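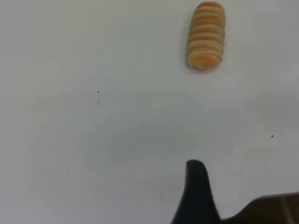

**What is the Fondis overshirt made from?**

The Fondis is cut from a tightly woven cotton and nylon blend, with a brushed cotton lining in the body and a smooth nylon lining in the sleeves.

2021-07-29

**ZETARI ADDS THE FONDIS OVERSHIRT TO ITS OUTERWEAR RANGE**

SALERGATE - Zetari today announced the Fondis, a mid-weight men's overshirt intended for wear over knitwear or under a raincoat. The first production run is 1454 pieces, sewn at the Demissie workshop, and goes on sale in November.

The Fondis replaces the company's earlier chore jacket. The body pattern is new. The back is cut in one piece with a deep yoke, and the side seams have been moved forward so that the lower pockets open at the angle of the forearm. Sleeves are set with a two-piece pattern and finished with a single-button cuff.

"The old jacket pulled across the shoulder blades when the wearer reached forward," said Asabe Amadi, head of pattern cutting at Zetari. "We lowered the armhole on the first sample, which made it worse. The final pattern has a higher armhole and more width in the upper sleeve."

The garment has 4 external pockets, two at the chest and two at the hip. The hip pockets are bar-tacked at both ends and lined in the body fabric. An internal pocket on the left side closes with a zipper. Buttons are matte corozo, sewn with a shank, and a spare is attached to the care label.

Seams are felled throughout the body. The collar is interlined and can be worn flat or raised - a concealed button under the left point holds it closed at the neck. The hem is straight, with a short vent on each side.

The fabric is garment-dyed after sewing. Slight variation in shade between pieces is normal, and the color will lighten at the seams and cuffs with repeated washing. Zetari recommends a cool machine wash, inside out, and line drying. The garment should not be tumble dried.

"Customers who bought the chore jacket should take the same size," said Sumeya Gebreyes, product manager. "The chest measurement is unchanged. The body is slightly longer."

**Availability**

The Fondis will be offered in navy, olive and undyed ecru at a retail price of $459. Orders can be placed through the Zetari website, at the Salergate store and at 49 independent retailers. Alterations to sleeve length are available at the Salergate store only.

Fabric swatches and loan samples are available to press on request from the Zetari press office, Salergate.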